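February 18, 2018

# Steamed Buns in a Small Electric Steamer: What We Learned About Plating

Foods and Kitchen Skills, winter project report

## Why we picked buns

Our group went back and forth for a long time over what to cook. Soup felt too easy, and bread needed an oven that we would have had to share with everybody else. Then one of us brought up the steamed buns from the Atallah bakery, the ones half of our class buys on the walk home, and after that the decision was pretty much made! We wanted to know why those buns always look so nice on the plate while ours at home come out flattened on one side or torn underneath.

So this report is only partly about dough. Most of it is about the few minutes after the steaming is over, when the lid comes off and the buns have to travel from the steamer to a plate in one piece. We found very little about that in the recipes we read (most of them just say "remove and serve," which was not a big help to us).

## The dough

We used the plain white recipe from the Udness community cookbook and cut it down to fit our steamer:

- 200 grams of all-purpose flour
- 93 milliliters of warm water
- half a teaspoon of instant yeast
- a spoonful of sugar
- a little oil

We kneaded until it was smooth, which took longer than any of us had patience for, and let it rest for 44 minutes under a damp towel. The book says to rest it "until puffy," and I think we could have waited a bit more. After that we divided it, shaped the pieces, gathered the tops, and let them sit again while the water heated up.

Our first try was back in August, at the Vomthorpe summer kitchen, and it was much too warm in there. The dough rose so fast that the buns spread into each other and we had to pull them apart like dinner rolls. They tasted fine, but we couldn't learn anything about plating from them. The winter batch behaved a lot better.

## Setting up the table

We put the steamer in the middle of the table with the plate on its right, close enough that a bun only has a short way to go. The lid goes flat on the left. We had some debate about this, because one of us likes to put a lid upside down so it doesn't drip, but the left side was free anyway and a small puddle wipes up easily.

The other thing we settled on was leaving room between the buns in the steamer. Crowding saves time, and then you pay for it when you try to get a hold on one of them.

## Moving the buns

Our rule was one bun at a time, held by the sides, lifted over the rim, and lowered gently to the plate. We started putting the buns toward the outside of the plate after an earlier practice round, when we set the first one right in the middle and then had no good place for the rest.

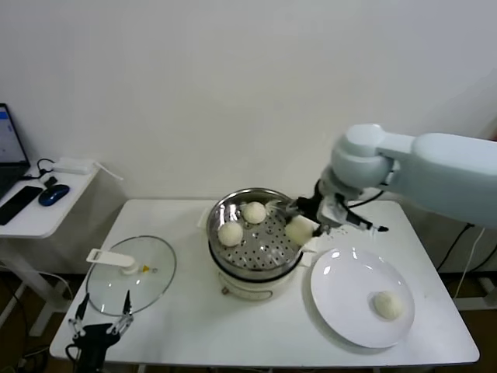
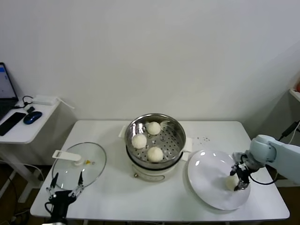
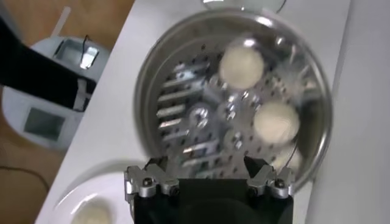

Buns on their way from the steamer to the plate.

## What we would change

1. Line the steamer. We would like to try small squares of parchment and compare them with cabbage leaves, which the Sakgate recipe cards recommend.
2. Wait 5 minutes with the heat off before lifting the lid. We read this in two places and never tested it properly.
3. Warm the plate first. A cold plate makes the bottoms gummy, or at least that is our theory.
4. Make a double batch, so there are enough buns for tasting and we don't have to eat our results before we have finished writing about them.

We also want to do a batch with a sweet red bean filling, and we expect those to be heavier and harder to move without denting. The extra dough from this batch is in the freezer, labeled, for the next group that wants to practice shaping.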